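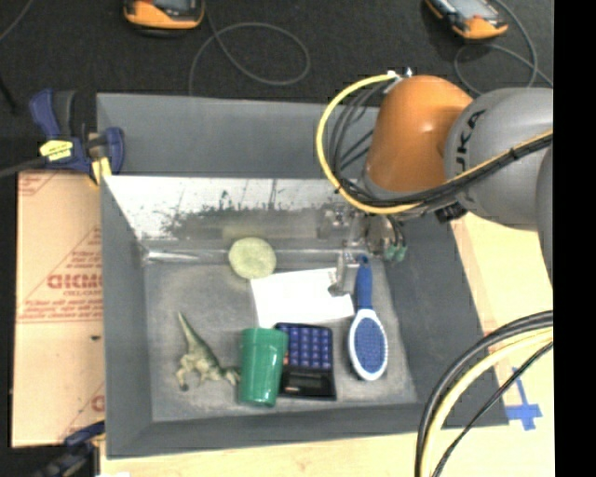 A KUKA arm over a gray bin of mixed items, among them a hairbrush, a calculator and a green cup.

Brideo wants your picking budget

The Brideo picking kit from Gronarlow went on general offer in August, and the sales sheet has been landing in inboxes ever since. It promises "any item, any bin" with no training on your own stock. We have read all of it, footnotes included, and we have questions.

The headline rate is 238 picks an hour. Page 2 says so in large type. The footnote says the figure comes from sealed cartons of one size, which a suction cup could have handled years ago. For mixed goods the sheet gives 52 an hour and leaves out how many tries each pick took. A dropped hairbrush that gets picked up on the second go may well be counted as a success. We asked. Gronarlow sent us the sales sheet again.

Mixed bins are where these kits earn their keep or don't. A flat sheet of paper is a miserable thing for metal fingers, and a shiny cup lying against a calculator isn't much better. Add a reflective bin wall and plenty of vision systems start seeing things. Ask any seller to run that load while you watch, with your own bin.

Then there is the contract. Support runs 9 months, after which every software update is billed, and the price of those updates is "available on request." Brouwer, the rival kit we covered in August, at least prints its rates. Tarnside rents by the month and takes the thing back if it disappoints.

We'd hold off on Brideo until Gronarlow publishes drop rates for mixed goods. If you have one running already, send us your logs.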